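Notas para la charla – Floltov, sala grande

Buenas tardes a todos, y gracias por venir a estas horas, que sé que después de comer cuesta. Voy a hablar del color blanco en las casas, y de por qué tardamos tanto en elegirlo (respirar, dejar que se rían los que están de obras).

Contar lo de la carta de Wróbel: 204 blancos. Mi madre me pidió «blanco normal» y estuvimos dos tardes enteras con ella.
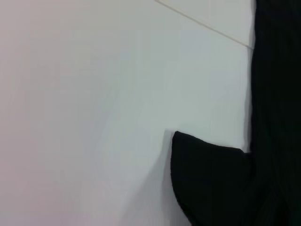 La luz del norte enfría todo lo que toca, y eso en Jiltine lo aprendimos pintando el mismo pasillo 2 veces. Explicar despacio que un blanco rara vez se queda quieto: a la izquierda tira un poco a rosado y hacia el centro y la derecha se va a un gris azulado, muy pálido, sin que se vea dónde cambia. Preguntar a la sala quién lo llamaría cálido y quién frío. Dejar que discutan un ratito, sin prisa.

Pasar a la cal. Recordar que mi abuela encalaba cada primavera, y que el patio olía a eso durante días – si voy bien de tiempo, contar lo del gato. Luego los mates lavables, y el consejo de siempre: probar un trozo grande y mirarlo por la mañana y a última hora. 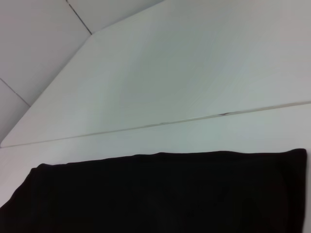 Nevov, julio

Añadido después de la primera vez que di la charla: la parte de la cal se me fue a 16 minutos, hay que recortarla. Llevar agua. Unas 80 personas, muchas con preguntas sobre techos, así que preparar algo de techos.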